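Clollport Meeting Hall – walk-through before reopening, September

Inspector's checklist with comments. Filled in by Levente Vida for the building owners. Present for all or part of the visit: Nyokabi Simiyu (owners), Wekesa Makokha (Udell, general contractor), Caroline Chege (Çetinkaya, masonry). Start 8:40 a.m.

Marks used: OK, FIX BEFORE OPENING, FIX LATER, NOT SEEN. If I was told something and did not see it, it goes down as NOT SEEN, whoever told me.

EXTERIOR

1. Front steps and handrails – FIX BEFORE OPENING
The left rail moves when you lean on it. Mr. Makokha says it will "settle." Rails do not settle in a direction anybody wants. Reset the bottom post.

2. Repointed stone, street side – OK
Joints are full and even up to the height I could reach from the ladder. Ms. Chege gave me the mix record and it agrees with the spec.

3. Repointed stone, alley side – FIX LATER
Not the same quality of work. Mortar smeared on the stone faces in several places, and one joint under the second window is open deep enough to take my pencil. Ms. Chege says a different crew did this side. The invoice doesn't mention a discount.

4. Salvaged cornerstone – OK
Reset level. I was asked whether the box behind it is watertight. It's behind a cornerstone, so I have no idea.

5. Downspouts and site drainage – NOT SEEN
It hasn't rained. The hose test in the contract was skipped because the outside tap was off. Turn it on and run the test.

6. Accessible entrance ramp – OK
Slope is within limits. Landing is clear. The door opener worked on each try, though it is slow, and someone should ask Udell if the delay can be shortened.

STRUCTURE

7. Exposed roof trusses – FIX LATER
The new paint looks good from the floor, and I suspect the floor is where it was judged from. Up on the lift there are bare spots at the bolts on the north end. No movement, no cracks that I could find.

8. Reused timber in balcony – FIX BEFORE OPENING
The grading letter covers the joists. It says nothing on the 3 posts holding them up. I have been told twice that the letter "covers everything." I have now read it twice. Get the posts graded, and keep people off the balcony until then.

9. Brickwork, interior – OK
Old brick, cleaned, no loose units found by tapping. White bloom low down near the boiler room, dry to the touch today. Look again after the heat has been on for a month.

10. Floor loading, main hall – OK
Engineer's sheet is signed and the figures match the plan.

FIRE AND EXITS

11. Exit signs – FIX BEFORE OPENING
7 units tested on battery. The one over the kitchen door went out before the test period ended. Replace the battery or the unit.

12. Exit doors – OK
All swing out and latch. Panic bars are Wamimitz and feel solid. The rear door was propped open with a paint can when I arrived, and was propped open again when I left.

13. Sprinkler certificate – NOT SEEN
"In the mail." It was in the mail last visit too.

14. Alarm panel – FIX LATER
Works. The zone list taped inside the cover still names rooms from the old layout, so a firefighter reading it would go looking for a coat room that is now a stairwell. Print a new one.

15. Occupancy sign – FIX BEFORE OPENING
Missing.

ROOMS AND FINISHES

16. Seating and desks, all rooms – OK
Casters and backs checked where there are any. No complaints. 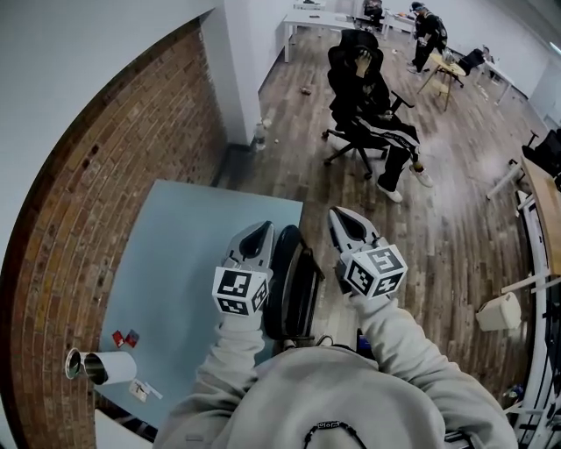

Item 16. Office chair, table and brick wall.

17. Kitchen – FIX LATER
Hood fan runs. The outlet to the left of the sink has no ground fault protection. Tape it off and don't use it until an electrician has been.

18. Restrooms – OK
Grab bars held my full weight. Hot water was reasonable at the tap.

19. Stair lighting – FIX BEFORE OPENING
The lower landing is dim even with everything switched on. One fixture appears on the drawing and doesn't appear on the wall.

PAPERWORK

20. Change orders – NOT SEEN
Ms. Simiyu asked me to compare the stair lighting with the last change order, which bills $1,523 for fixtures. I'd like to, once I am given a copy. See 19.

21. Warranties – FIX LATER
Roof and boiler are in the binder. The stone warranty is an unsigned draft.

Result: not ready. The balcony and the sprinkler certificate would each be enough to hold up the opening. I'll come back when I have the certificate in my hand, and a phone call saying it has been sent will not count.

L. Vida
Copies: N. Simiyu, W. Makokha, C. Chege, Lilian Muli (insurance)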